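marnari-place

Scene generator and scripted planner for tabletop and furniture pick-and-place in simulation. Maintained by Emlyn Penry and Nerys Trevor.

What it does

Loads a support surface, a container and one object, samples their poses, then plans a grasp, a transfer and a release. Each run writes joint states, gripper width, object poses and a rendered view.

Contents

210 scene files, each with 2 camera views
scenes/ - scene files in plain text
planner/ - grasp sampler and transfer planner
tools/replay.py - plays back a saved run

Running it

python run.py --scene scenes/sofa_bowl --seed 1021

The seed fixes the poses and the grasp order. Without one, the run picks its own and prints it on the first line of the log.

Planner notes

The transfer goal is set above the container rim, using the object's bounding box as held. The grasp sampler stops after 100 tries and marks the scene as failed. Failed scenes are kept in the log - filter on status if you only want full runs.

Soft furniture is loaded as a rigid mesh. Cushions do not give under load.

Release check

Before the fingers open, the planner compares the object's lowest corner with the rim height. With a long block held at a slant, that corner can sit over the rim while the center is well inside.
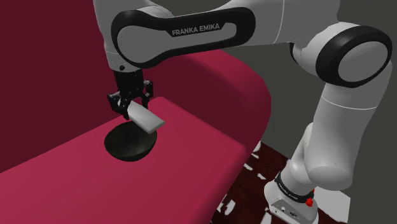 Mackenzie Gill asked for the check to use the full footprint of the held object, as the corner test alone passes grasps that tip on release. The footprint test is on the branch rim-footprint and is off by default. Turn it on with --footprint.

Known issues

Replay ignores the gripper width if the log was written before June.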